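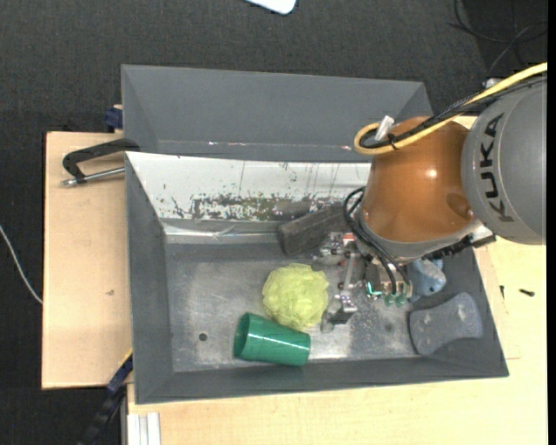
The Bottom of the Bin

Every household has one container where objects go to wait for a decision. Ours was a gray bin, and by June 21, 2020, it had been waiting on me for longer than some of my jobs have lasted.

I had good intentions when I bought it. It was going to hold things in transit: the return, the loan, the gift for a cousin who has since stopped speaking to us. What it held in practice was a bath pouf.

There were other things, of course. There was a charger for a phone I no longer own and a novel I have told three people I finished. But the pouf is what I kept picking up and putting back. It is hard to take a firm line on a bath pouf. It costs next to nothing, it unravels if you look at it sternly, and throwing one out still feels like a small cruelty.

Parveen Mollah sorts other people's belongings for a living and charges 46 dollars an hour to do it. Her method is to tip everything out and scrub the container before a single item is allowed back in. "People fall in love with the bin," she told me over the phone. "Then they fill it again so it won't look lonely."

My neighbor Vasilică Bratu takes the opposite view. He keeps 14 bins in his garage, all labeled, and can lay hands on a spare hinge in less time than it takes me to find my glasses. I asked where he would put a bath pouf. He thought it over for a while and said, "Bathroom."

So I carried it upstairs and hung it on the hook behind the shower door, where there was already another one. By Tuesday the old one was in the bin, along with the novel.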